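Hi all,

It's been a busy stretch since my April update, so grab a cuppa. I've tried to keep to the headings you sent through last time, but I do wander a bit – sorry in advance. Figures are as of July 28, 2019.

## Where we're at

The Liltley oral history project now has 100 finished interviews. That was the number in our original application, and I'll admit I thought it was a cheeky one when I typed it in! We began with people who'd worked at the old Zabala cannery, then their neighbours started ringing, and then the neighbours' kids. The hundredth was a lovely woman who'd packed pears there for most of her working life and could still recite the names of everyone on her line, in order, left to right.

Most of the recordings are in good nick. A few of the early ones have a hum on them from somebody's fridge, and I've learned to ask very politely whether we can switch it off for an hour (and then to leave my car keys in the fridge so I don't drive home without turning it back on – a tip I pinched from a sound recordist).

## Transcripts

Slower than I'd like. We've got 1,948 pages typed and checked, and a decent pile still to go. The typing itself is fine. It's the checking that eats the days, especially the place names. Half the paddocks out toward Tokstead have two names, depending on which family you ask, and both families are certain. I've started putting both in, with a note.

I also underestimated how long people would want with their own transcripts. We promised everyone four weeks to read theirs and ask for changes, and I've been happy to stretch that when someone's been crook or away. One gentleman sent his back with eleven new pages of handwriting, all of it better than the interview. I've typed up the lot and he's thrilled.

## Photos and keepsakes

This part has grown legs. People bring things along to the interviews without being asked, so we now have 193 items scanned or photographed – pay slips, recipe cards, can labels, a netball team photo with the coach's head scratched out (there's a story, and I'm not allowed to print it).
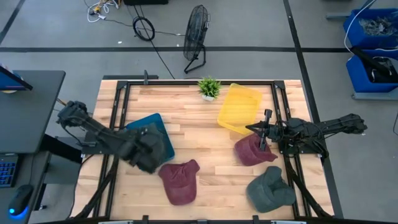

Everything gets handed back once it's been copied, and the owner signs the same sheet they signed on the way in. I was worried that would feel a bit stiff and official, but people seem to like it. It shows we're taking care. The copies are filed under the interview they came with, and I've been writing the captions while the conversation is still fresh in my head. I tried leaving a batch for a fortnight in May and spent a whole morning working out whose aunty was whose.

## The listening nights

We've held four so far, two in Liltley and two in Tokstead. The format is dead simple: chairs, a decent speaker, twenty minutes of clips, then tea and whatever people have baked. The second Tokstead night was rained on so hard that we couldn't hear a thing over the tin roof, so everybody just told their stories to each other instead. I recorded a bit of it. You can make out the odd word.

What I'd do differently is play shorter clips. Anything over three minutes and I could feel the room drifting, even when the material was terrific. I've cut new versions for spring.

## Money

We're tracking close to budget. Travel is over because I hadn't allowed for so many second visits, and printing is under because the booklet has been pushed back. I'd like your okay to move some of the printing money across to travel – the spreadsheet's attached with the lines I mean marked in yellow. The Alance grant covered the new recorder and microphones in full, so there's nothing owing there.

## What's next

- Finish checking the Tokstead transcripts
- Send the last permission forms for the booklet
- Settle on a printer (I have two quotes and am chasing a third)
- Talk with the Liltley library about a permanent listening corner

That last one is the big one for me. They're keen and they've got a spot by the window, but they'd need headphones, a bench and someone to show people how it works on the first few days. I'll put my hand up for the showing. The bench I'll need to come back to you about once I've got a price.

I know the booklet delay is a nuisance and I'm sorry about it. Three families asked for more time to talk over what they want included, and I didn't feel right hurrying them along. My best guess is that the pages will go to the designer in September.

Give me a ring if anything here needs explaining. Mornings are best, as I'm usually out on interviews after lunch.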